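Handling Soft Things: Comparing Hand-Held Grippers
Notes for the fourth session
Primo Sanna, May
Last updated: May, after the morning group

Welcome back, everybody. Last time we spent a good long while on rigid objects (mugs, blocks, that wretched stapler) and several of you asked when we would get to cloth. Well, now! Cloth is my favourite part of the course, and I will try not to run over as I did last year, when Amedeo Galli had to come and turn the lights off on us.

Please bring these notes with you to the practical in the Hendildale room. You don't need to learn them by heart, but do read the part on fingertips before you come, as we start straight in with it.

Why cloth is awkward

When you close a gripper on a mug you have a fair idea of what will happen next. The mug stays the shape it was, and if you know where the handle is, you know where everything else is too. A jumper gives you no such comfort. Take hold of the cuff and the rest of it goes wherever it likes, and the shape you planned for has gone by the time you have lifted your hand. Thin cotton slides out from between the fingers, thick knitting bunches up in front of them, and anything with a lining will happily let you pick up one layer and leave the other on the floor.

So when we compare grippers for this kind of work, grip force is only a small part of the story. I would much rather you thought about how the tip gets under or onto the cloth in the first place. Most of the failed picks in last year's logs were lost before the fingers had even closed.

The two tools

We have two hand-held grippers on loan this term, and I'll call them by the names on the booking sheet, Gelach and Godinho. Both are worked by squeezing with your own hand, so you are the arm, so to speak, and the thing we are testing is the finger end. Gelach has the stiffer pair of fingers. Godinho's give a little when they meet the floor, and you will feel that quite clearly the first time you press down, a sort of softening just before the contact. Some people love it and some people can't get on with it at all. Do try both before you settle on an opinion, and please swap hands if you can manage it.

A word about how you hold them. Keep your wrist loose and let the body of the tool lie at a slant to the floor, with the tip leading. Beginners nearly always come straight down from above, as though they were using a litter picker, and with cloth lying flat that gives you a dent in the fabric and nothing between the fingers. Come in low, find a fold, and push along the floor a little way before you close.
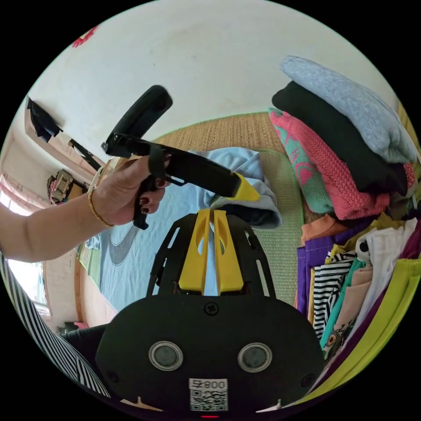

Coming in at a slant: yellow tip towards the pale blue garment, with the second gripper's fingers in the foreground.

Think about what is underneath the cloth as well. A woven mat gives the tip something to catch on, and that can work for you or against you. A smooth sheet tends to travel along with the garment, so that you set off to lift one thing and come up with two. In your notes I'd like the surface written down every single time, please, even when it seems too obvious to bother with. I have a folder of otherwise lovely results from two years ago that I can't use for anything, for want of that one word.

Fingertips

There are three things to look at on any fingertip, and I suggest you do it with the tool in your lap before you switch anything on.

First, the shape of the leading edge. A wedge slides under a fold nicely but can skate over a flat patch. A blunt tip does the opposite, more or less, and is kinder to loose knitting.

Second, how much the finger bends. Cut-outs in a finger make it lighter and usually let it flex more, depending on where they sit. Press the tip gently against the table and watch where the bend starts.

Third, the gap when closed. Shut the fingers on a single sheet of paper and tug. If the paper slides out freely, a thin shirt will too, and you should ask Amedeo for the thicker pads before you begin and not halfway through your set.

What you will do in the practical

Work in pairs, one person holding the tool and the other writing. Each pair does 20 picks with Gelach and 20 with Godinho on the same garment, dropping it afresh from waist height between tries. Don't tidy it! A carefully arranged jumper is a different experiment, and we'll come to that one in session six.

For every pick, write down the garment, the surface, where you aimed (fold, edge, middle), and whether the cloth was still held after a slow count of three at knee height. If you came up with two layers when you wanted one, put a small "d" beside it. Opinions are welcome in the margin, the ruder the better, as they often tell me more than the ticks do.

If you are recording from the tool's own camera, check the view before you start. The lens is very wide, so straight walls will look bent and things near the rim will look further off than they are. Judge distance by the middle of the picture. The recorder, Ultum, keeps 300 seconds to a file and then begins another, so say the pick number aloud now and then or you will be lost when you come to match the files to your sheet.

From last year

The whole class managed 192 usable picks, against the 100 I had asked for, and I was very proud of them. Aiming at a fold did better than aiming at the middle with both tools, and the difference between the tools was smaller than the difference between the people using them. I would love to know whether that holds with you. My own guess is that it will narrow once everyone has had a proper practice, so there is a warm-up at the start this time.

Reading for next week is the chapter on contact and friction, up to the worked problem on the folded towel. Leave the problem itself, we'll do it together.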